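Building Acoustics for Non-Specialists
Week 4 handout: Reverberation in everyday rooms
2023-09-25

Reading before class: chapter 2 of the course pack, up to the section on outdoor sound. Bring a calculator.

1. What we mean by reverberation

When a sound source stops, the sound in a room does not stop with it. It keeps bouncing between the walls, floor and ceiling and loses a little energy each time it meets a surface. Reverberation time is the time it takes for the level to drop by 60 decibels after the source is switched off. It is written RT60 and given in seconds.

A short time makes speech easy to follow. A long time helps organ and choir music but blurs words, as the end of one syllable is still in the air when the next one arrives.

2. The Sabine formula

In metric units:

RT60 = 0.161 x V / A

V is the volume of the room in cubic meters. A is the total absorption in square meters. To get A, multiply the area of each surface by its absorption coefficient and add the results. A coefficient of 0 means the surface reflects everything. A coefficient of 1 means it absorbs everything, like an open window.

Coefficients change with frequency. Carpet does well at high frequencies and poorly at low ones. Always state the frequency band you are working in. For homework, use 500 Hz unless told otherwise.

3. Ceilings

In many rooms the ceiling is the largest surface without furniture on it, so it is often the first place to look when a room is too loud. Height matters too. Raising a ceiling adds volume, and unless absorption is added along with it, the reverberation time goes up.

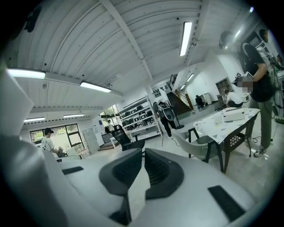

Shape is a separate question from absorption. A concave surface can focus sound at one spot, and a convex one spreads it out. Sabine's formula knows nothing about this. It assumes sound is spread evenly through the room, and it works best when absorption is low and fairly well distributed.

4. Worked example

The reading room at Wollham is 15 m long, 14 m wide and 4 m high.

Volume: 15 x 14 x 4 = 840 cubic meters
Suppose total absorption at 500 Hz is 84 square meters.
RT60 = 0.161 x 840 / 84 = 1.61 seconds

This is long for a room used for talks. If we add 30 square meters of panels with a coefficient of 0.8, and ignore the absorption of the wall they cover, A rises by 24 to 108 square meters. The new time is 1.25 seconds. Better, but still long for speech.

5. Homework

a. Repeat the example for the Iledlow hall, using the dimensions and surface table in the course pack.
b. How much absorption would the Wollham room need for a time of 0.8 seconds?
c. Explain in a few sentences why thin foam on the walls does little for a low hum.

Show your units. Answers are due at the start of the next class. Late work goes in the box outside the Mathebula building office.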